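4.2 Gripper comparison on the small-parts transfer task
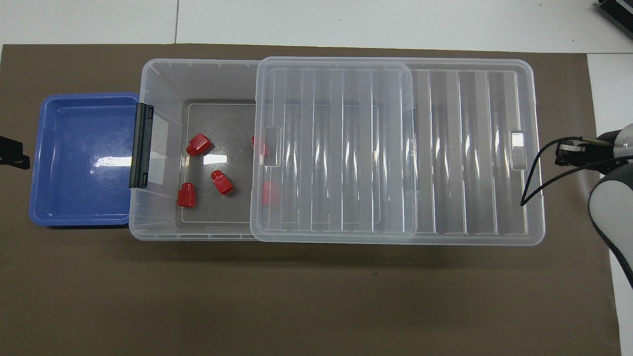 Figure 3. Workspace for the transfer task, with the blue tray at left, the clear storage box holding the red caps, and the arm at far right.

The second task was chosen to separate the grippers on small, light parts in a container with walls. The arm has to pick red plastic caps from the left compartment of a clear storage box and place them in the shallow blue tray next to it. The tray and box sit side by side on a dark brown mat, with the tray against the box so that the transfer distance is short and most of the cycle time is spent on the pick itself.

We compared three grippers on the same arm: the Lakitz parallel gripper with its stock fingers, the same gripper with narrow fingers cut in our shop, and the Wusiteo two-finger adaptive gripper. All of them ran under the Cellutano controller with identical speed limits. Closing force was set once for each gripper on a spare cap and left alone for the rest of the session. Each gripper was given 16 trials, and a trial ended when the compartment was empty or when the operator stopped the arm.

Caps were tipped into the compartment by hand and not arranged. This leaves them in mixed poses, some upright and some on their sides, and a cap may come to rest close to a wall or beneath the edge of the lid. In Figure 3 one cap is standing near the inner wall beside the black latch, and two are partly covered by the lid. We kept layouts of this kind in the trials. Removing them would have favoured the stock fingers, which need more clearance on both sides of the part.

The stock fingers did well on upright caps in open floor space. Against a wall they tended to touch the rim of the box before reaching grasp height, and the controller then reported a contact fault. The narrow fingers cleared the rim but were less forgiving of position error. When the estimate was off by more than the finger width, the cap was pushed along the floor and had to be located again. The adaptive gripper handled caps on their sides better than either set of parallel fingers, although it was slower to close and sometimes rolled the part before it settled.

Caps under the lid were difficult for all three. The ribs in the clear plastic produce alternating bright and grey bands, and the colour of a cap seen through the lid is muted. The detector, trained in March on uncovered parts, often gave a low score or no detection at all in these cases. The blue tray caused a smaller problem. Glare on its floor was picked up as a part in two trials, and we masked the region for the remaining runs.

Cable routing also affected the results. The gripper cable hangs in a loop and can cross the end of the box, so we limited wrist rotation for all grippers. Yu-na Yang repeated the adaptive gripper trials with the limit removed, and these are reported separately in Section 4.3.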